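Search this site Search Go
Reading time: 5 min

# Huaranga Soft Furnishings – README

Notes and data on folding, storing and laying out household cloths. Kept by Edith Villanueva. 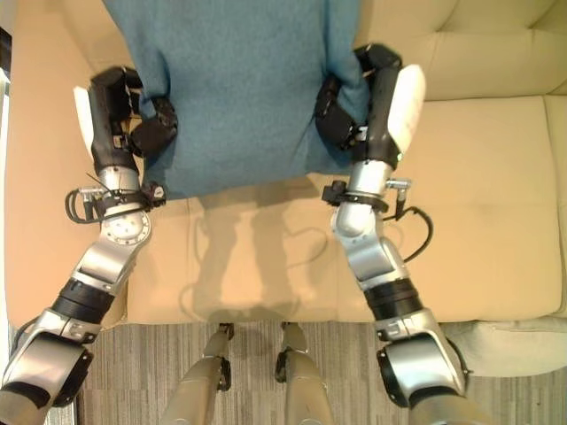
Folding a throw begins with the edges, and most of the notes in this collection are about edges. A soft cloth does not show its corners so clearly as a bed sheet does, and when it is held by the sides it makes small folds near the places of the grip. The teal-blue one over the cream sofa has such creases at both sides, and also a narrow one which runs down the centre. Its lower hem hangs fairly straight, only a little wavy, and in our notes this is written as `hem: level`. A hem that is clearly lower at one end is written as `hem: slanted`.

## What is inside

The collection has 2,955 entries. One entry is one cloth in one state, for example spread, half folded, folded, or left in a heap. There are 5 groups:

- throws and blankets
- bath and hand towels
- tea towels
- cushion covers
- other (scarves, table runners, one curtain)

The entries come from 2 flats, which we call Piltau and Tarard. Piltau has the bigger living room and therefore more throws. Tarard has more towels. Please do not mix the two when you compare, for the cupboards are of different depth and the finished folds are different too.

## Fields

`cloth` – short name, colour first, in small letters
`surface` – sofa, bed, table, floor, or air when it is held up
`state` – spread, half, folded, heap
`hem` – level, slanted, hidden
`crease` – none, side, centre, many
`note` – free text, maximum 100 characters

If a field is empty, it was forgotten. It does not mean "none". I have corrected many of these in November, but the tea towels are still not finished.

## How we fold a throw

1. Hold it by both sides and let the lower hem hang freely.
2. Bring the sides together, the better side outwards.
3. Lay it on the seat and smooth it from the fold to the open edge.
4. Fold in half again, then in three for the Piltau shelf or in two for the Tarard shelf.

Fleece and knitted cloths should not be pressed hard. For the back of a sofa, stop after step 2 and hang it with the fold at the left.

## Known problems

The colour names are not consistent. "Teal", "petrol" and "sea" were used for similar cloths, and I prefer now "teal" or "teal-blue". The group "other" is too small for any comparison. Some heaps have the hem written as level, and this is surely a mistake – please write `hidden` there.

## Corrections

Send the entry number and the field you would change. Changes to the names of fields are discussed first, because the Tudach sheet reads them by name.

Related items
Tudach: shelf depths and fold sizes
Tarard towel list, second version
Cushion covers with zips and with buttons
Words we use for creases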